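Monday, 6.40 am

Up before the alarm. Kettle on, toast burnt, ate it anyway. The Dinow truck is due some time after lunch and I still haven't finished the kids' stuff, which I swore would be done by June and look where we are. Slept badly. Kept going through the shelves in my head.

Rule from last night, wrote it on the back of the gas bill so I'd stick to it: stays, goes to Geltness, goes in the rubbish. No fourth pile. Already have a fourth pile. It's on the stairs.

Moving quote came back at 3295 which is more than I wanted to pay but the other mob never rang back, so. Paid the deposit, 322, and felt sick for an hour. Then found a mistake in the inventory they sent (they've got us down for a piano!!) and felt sick again. Must ring. Must ring before nine.

8.15

Rang. No piano. Same price. Of course.

Did the puzzle cupboard while I was on hold. Anything with a piece missing goes, no arguments. Kept the harbour one even though it has a hole in the sky. Kept the farm one too. Not a strong start.

Plain grey bins are so much better than the cardboard. Cardboard went soggy in the garage last winter and I lost a whole box of picture books, still cross about it. Bins wipe out with a cloth and you can see what's at the bottom without tipping the lot on the floor. 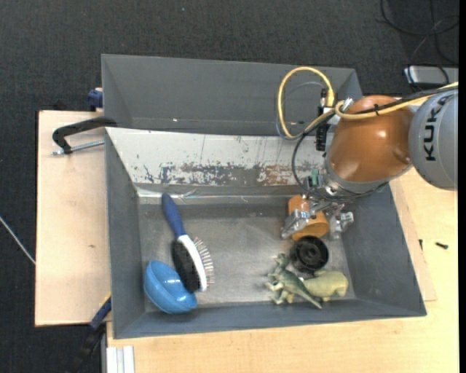
How do you sort a mixed lot of small toys without it taking all day?
Tip nothing out. Take one thing at a time off the top, decide, put it straight in the next bin, and keep the animals together so they don't have to be sorted again at the other end.

That's the theory. In practise I spent ten minutes looking at a green dinosaur. It used to live on the bathroom windowsill and go in the bath every single night, and there was a screaming match at Virberg the summer it got left in the cabin and we had to turn around, almost 3 hours all up with the drive back. So it stays. Obviously it stays. The other animals stay too because you can't split them up now, can you.

Orange plastic cup: kitchen or toys? Has been both. Toys. Final answer.

Wheels with no car. Why so many wheels. Somewhere there must be the cars.

11.30

Break. Tea, two biscuits, then another two. Back is killing me. Should be using the low table but its already wrapped, so bending.

Op shop at Geltness only takes toys in the morning and they want them clean, so the soft things have gone through the wash, two loads, line is full of rabbits. Wind's up. One rabbit over the fence already. Will go round and knock later, looking like this, lovely.

Dress-ups all going bar the cape. Train track staying, it's good track and costs a fortune new. Crayons in the rubbish, they were mostly paper and fluff. Kept the tin.

1.05 pm

Dinow rang, running late, now "between two and five". Fine. Gives me the bathroom cabinet and the top of the wardrobe, and I can eat somthing that isn't a biscuit.

Note for the other end so I don't forget: kids' bins go in FIRST, not last, straight to the little room on Benítez Street. Sheets in the same room. Kettle in the car with me, not on the truck. Screwdriver in the glovebox. Did not do this last time and we had no beds up till midnight.

Still to do: curtains, freezer, shed (not thinking about the shed), the pile on the stairs.

4.20

Truck's here. Stairs pile went in a bin as it was, unsorted, lid on. Problem for Benítez Street. Rabbit's back, bit muddy. Have to go, they want to know about the fridge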